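Keeping paperwork in order on one long shared table - any ideas?
Home Help Forum > Tidying and Storage > Desks and tables
Posted 16 July 2022

TeltvilleTess

Hello all, first time asking in this section (I normally lurk in Gardening). We've got one long table in our hobby room and it has to do for everything. My husband has his bits at one end, my daughter does her coursework in the middle when she's home, and I'm supposed to have the other end for letters, forms and the minutes from the residents' group. What happens is that my papers creep. I put a letter down, a form goes on top of it, somebody moves both to make room for a mug, and by the weekend I'm hunting for the gas bill under a jigsaw.

I bought a three-tier letter tray in February, one of the wire ones from Dirken, and it's no good. Things go into the bottom tier and never come out. I found a dentist's letter in there for an appointment I'd already missed. It also takes up a silly amount of room, as the table is long but not very deep.

I don't want to put up shelves (rented house, plaster walls, a landlord who notices everything). I could go to 20 pounds or so if there's something worth buying. What do other people do when the table is shared? Do you clear it every night? I've tried that and I last 2 days.

Thanks in advance, Tess

3 replies

Lino Caputo

Hi Tess, I'm in exactly the same boat, only with a long white table that four of us use, and I've been through the wire tray stage as well! Mine went to the charity shop and I haven't missed it.

What's worked for me is having only one job on the table at a time, and having it right at the near end where I stand. Whatever I'm dealing with that day sits there with its heading facing me, so I can see what it is without picking it up. Everything else lives in a box file on the floor by the table leg. It's a Zalton one, nothing special, and it has a spring clip inside that bites your thumb if you're not careful. When the page on the table is finished it goes in the box, and only then do I get the next one out. It sounds slow but I get through far more than I did when I was shuffling a heap about.

The other thing I'd say is put something small on top of your papers. It doesn't need to be a proper paperweight. People will happily shove a bare sheet along to make space, but if there's a little object sitting on it they seem to treat it as taken. I have no idea why. My brother-in-law, who moves everything, has stopped moving mine.

Our table on a busy day, with the rest of the table getting its usual use: 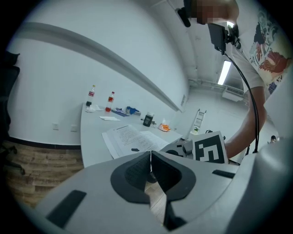

Printed sheet at the near end, small black thing on its lower edge, second sheet slightly offset underneath.

I like the second sheet to stick out a bit at the side, by the way. If I square them up neatly I forget there are two, and then I've filed something I haven't read. A bit of white showing on the left is enough to remind me. My mother would be horrified, she lined everything up with a ruler.

As for clearing every night - no, I gave up on that too. I clear my end when I've finished the job, whether that takes an hour or a week. If you can get the others to agree where your end stops, a strip of masking tape along the edge of the table does it. It peels off cleanly if you don't leave it on through a hot spell (ask me how I know).

pennyfarthing_9

Go paperless. I scanned the lot, 922 pages, and put it through the shredder. Took me most of a winter but the table's lovely now.

Mrs Zelenák

I wouldn't shred the lot like the poster above, you'll want the tenancy papers on paper if there's ever a quarrel with that landlord of yours.

I agree with Lino about the box file. One thing to add, use an ordinary clipboard if the table isn't deep. You can hang it on the back of a chair by a loop of string when somebody wants the space, and the papers stay in the order you had them. Mine cost next to nothing in the market. Write on the string end which job it is, or you'll have three of them swinging about and be no better off.

And put the dentist's letters on the fridge, they've no business on the table at all.

TeltvilleTess

Thank you both, and Penny too although I haven't got a scanner! I've put the tape down this morning and got the box file out of the loft. My husband has asked whether his end gets tape as well. I'll try the clipboard for the residents' group things, as those are the ones that have to come with me anyway.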